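Reading and methods group, minutes, July meeting

Room 10, started at 2:00 pm. Chair: Henk Koster. Notes: me (Lidwood side). Chun-yin Hsueh presented. Two people from the Sebastian office dialed in and dropped off at item 3; they have been sent the slides.

1. Last month's minutes
Accepted with one fix. The storage figure under item 4 belonged to the old compression setting. The corrected table is in the shared folder.

2. Skimitz pouring result
Chun-yin went through the draft. The claim is that a policy trained only on hand-held gripper demonstrations, with no robot in the loop during collection, can pick up a vessel by its side handle and pour out dry contents. The set has 1372 recorded demonstrations, of which 1204 survived filtering. The draft calls the method "embodiment-free." Henk asked that the phrase come out before anyone outside the group reads it. The fingers people hold are the fingers the arm wears, so there is an embodiment, and it's a pretty specific one.

Chun-yin agreed to drop the phrase and keep the claim. I said I'd like the claim smaller too. What we have is a result on side handles, one style of finger, and small dry stuff. Liquids aren't in the set. Neither are vessels without handles.

3. Filtering
This took most of the hour. The difference between 1372 and 1204 is 168 demonstrations, and the draft explains it in a single sentence ("removed for tracking quality"). Henk wanted to know who decided and when. Chun-yin said most were dropped automatically when camera tracking lost its map, and the rest by hand after someone watched the playback. There is no record of which ones were which.

Henk's worry is that tracking is most likely to fail in exactly the demonstrations we care about, with a shiny curved wall filling a wide-angle view that close up. If those go in the bin, the training set leans toward the easy approaches and the test set leans with it. Chun-yin doesn't think the effect is large, and pointed out that the table and backdrop still give the tracker plenty to hold on to. Possible – but we have no number for it, and the draft reads as if we did.

I asked whether the filtered-out runs still exist. They do, on the Honimura drive, unsorted.

4. Success rate
The draft gives success over 1005 evaluation trials. The count sounds good until you ask how the trials differ from each other. Start positions were changed, the tabletop was not, and the lighting was whatever the lab had on. Henk said a large count from a single table is still a single table. He would trade most of those trials for a second room and a vessel the policy hasn't met.

There was also an argument over what counts as a success. The scoring sheet says "contents transferred." It doesn't say how much may be left behind or how much may land on the table. Chun-yin scored generously in the early batches and more strictly later, and said so without being pushed, which we appreciated. The early batches need scoring again by somebody who didn't run them.

5. Grip on the handle
Chun-yin sees this as the real finding and I half agree. The handles are curved hooks of hard plastic on thin metal brackets. The ridged pads are supposed to stop the vessel from swinging once it is off level. The draft says the pads "solve" rotation about the handle. Henk asked for the comparison with smooth pads. It hasn't been done. So "solve" goes, and we either run the comparison or say the pads were fixed throughout and leave it there.

Two wrist views from the collection table were shown during this item.
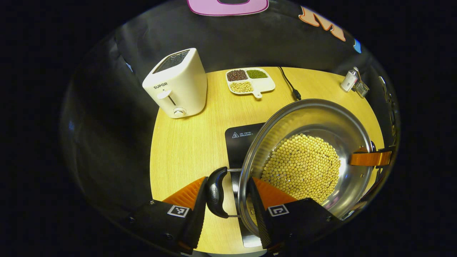
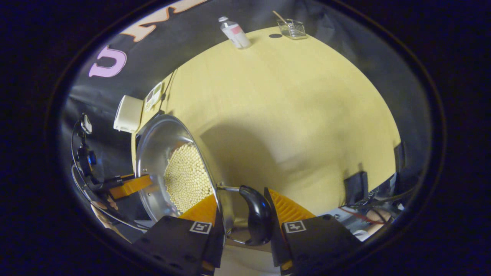
Henk's next point was about load. A vessel held by one side handle puts all its weight off to one side, and a person's wrist corrects for that without thinking. An arm has to get the correction from somewhere. The demonstrations record where the fingers went and how wide they were open. They don't record force. If the policy works on a heavy fill, we should be able to say why, and right now we can't. Chun-yin thinks the stiffness of the arm covers it. I think that may well be true, in which case it's a result about the arm and the draft should say that.

Nobody had fill weights written down for any batch.

6. Writing and venue
Chun-yin would like to submit in the fall. Henk is not against it but won't put his name on the current version. Title to be changed. The related work section is fine. The figure with the learning curve needs its axis labeled, and the curve should show each seed separately – the average hides one bad run.

7. Actions
Chun-yin: sort the removed demonstrations on the Honimura drive into tracking loss and hand removal, and list the reasons for the second group.
Chun-yin: write down fill weights from the next batch on.
Henk: write a scoring rule with a limit on leftover and spilled contents, and send it around before anyone scores again.
Me: rescore the early batches once the rule is out. Ask Sebastian if we can have their room for a second table.
Open, no owner: smooth pad comparison. Depends on whether spare fingers can be printed.

8. Other business
The booking calendar still shows us in the old room. The Skimitz folder is nearly full, so please don't copy raw video into it.

Closed at 3:40 pm.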